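Niltance (software)

Niltance is a motion planning and control package for pairs of robot arms that share one work surface. It was written by Bradley Holroyd and Blandine Delaunay at Pichon, and its first public version was released on 9 January 2018. 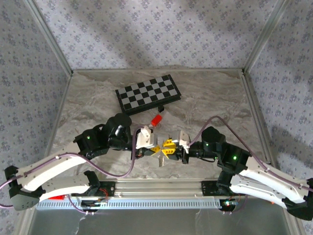 The package treats both arms as a single system. A planning request names a goal for each gripper, and the planner searches for a joint path for the two arms together, checking each step for contact between the arms, the table and any listed object. Earlier tools from the same group, including Tremomden, planned one arm at a time and held the other still.

Structure

Niltance is divided into a planner, a controller and a scene server. The scene server keeps a list of known objects and their last measured positions. The planner reads from it at the start of each request and does not read it again until the path is complete or canceled. The controller runs at 200 cycles per second by default and may be set as high as 1,000 on supported hardware.

Paths are stored as timed lists of joint positions. If one arm falls behind its schedule, the controller slows the other by the same amount, so that the distance between the grippers stays close to the planned value. This feature, called paired timing, can be turned off for tasks in which the arms work apart.

Handover

Passing an object between grippers is handled by a separate module added in May of the same year. The giving gripper opens only after the receiving side reports a steady grip force.

Limits

Cables are not modeled. Users are advised to set joint limits that leave enough slack at the wrist. Scenes are limited to 192 objects.

See also

Tremomden
Zendar (simulator)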